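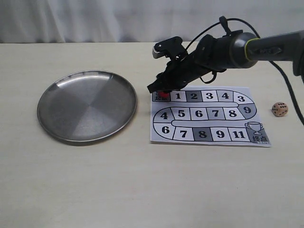 Section 4: Printing your first game and getting it ready to play

By now you should have Priluvix installed and your printer talking to it. If the little printer icon is still gray, go back to Section 3 and sort that out first, or nothing in this part will work for you. I wrote these steps while setting up a set of games for the after-school club in Pareddale, so they're in the order I do things at my own desk. Your menus might look a bit different if you're on an older version.

What you need
A printer (black ink is fine for most of the games)
Plain white paper, 90 gsm if you can get it
Scissors or a paper trimmer
A metal ruler
One die and something small to use as a playing piece for each player

Picking a game

1. Open Priluvix and click Library. There are 269 games in there, and the list opens in alphabetical order, so please don't scroll! Click Filter first.

2. Choose the age of your youngest player. I go by the youngest every time, even when most of the group is older.

3. Under Type, tick Race Games. These are the start-to-finish kind where you roll and move, and they're the easiest ones to learn the program with.

4. Click any game once to see a preview. Click twice to open it. If you double-click by accident (I do this constantly), press Back and your filter will still be there.

Note: Games with a little padlock are part of the paid add-on packs. You can preview them, but the Print button stays grayed out.

Setting up the page

5. Go to Page Setup and pick your paper size. Priluvix guesses this from your computer's language, and it guesses wrong a lot. Mine kept switching to A4 after I used it on a trip to Cáceres, and I wasted a good pile of letter paper before I noticed.

6. Set Scale to 100 percent. Leave "Fit to page" turned off. With it on, the squares shrink and your playing pieces start bumping into each other.

7. If you want the squares bigger, use the Square Size box instead of the scale. The number is in points. I use 44 for adults and 48 for little kids, who tend to plunk their pieces down wherever they like.

8. Click Ink Saver if you're printing a lot of copies. Solid black areas come out dark gray, and I've never had a player complain.

Caution: Changing the square size can push part of the track onto a second sheet. Look at the page count in the bottom corner before you press Print. 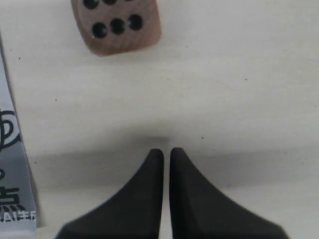 Printing

9. Print one test copy on cheap paper. Check that the outside lines are all there on every edge. Printers like to nibble the bottom of the page, and if yours does, raise the Bottom Margin one notch and try again.

10. Load your good paper and print the real thing. Let it sit for a few minutes before you touch it if you have an inkjet — fresh black ink smears like crazy.

11. Trim the edges with the ruler and a blade, or just use scissors. Cut away from your fingers and put an old magazine underneath to save your table.

12. If the sheet curls, put it under a heavy book overnight. I've tried ironing. Please don't try ironing.

Caution: Don't put inkjet pages through a hot laminator until the ink is fully dry. The colors can bleed and the pouch may bubble.
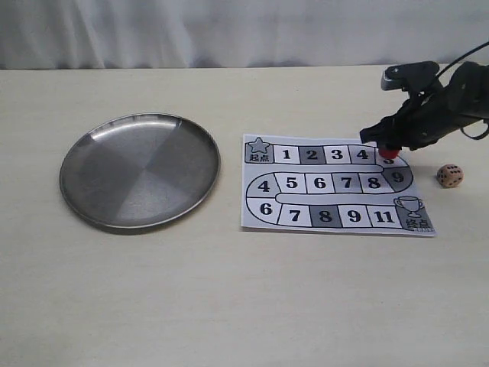
Can I print the same game as many times as I want?
There's no limit on copies for home, club or classroom use. You only need a separate license if you plan to sell what you print.

Saving your settings

13. Click Save as Preset and give it a name you'll recognize later. I have one called "Vavham library, big squares" and it has saved me so much fiddling.

14. To use the preset again, open any game and choose it from the drop-down at the top of Page Setup. It keeps the paper size, the square size and the margins. It doesn't keep Ink Saver, so you have to tick that again every time.

15. If you share the computer, tick Lock Preset too. Then other people can use it, but they can't change it.

Note: Presets are stored on the computer and don't follow your account. To move them to a different machine, use Export Presets under the File menu and copy the file across. Importing them is covered in Section 5, along with making your own rule cards.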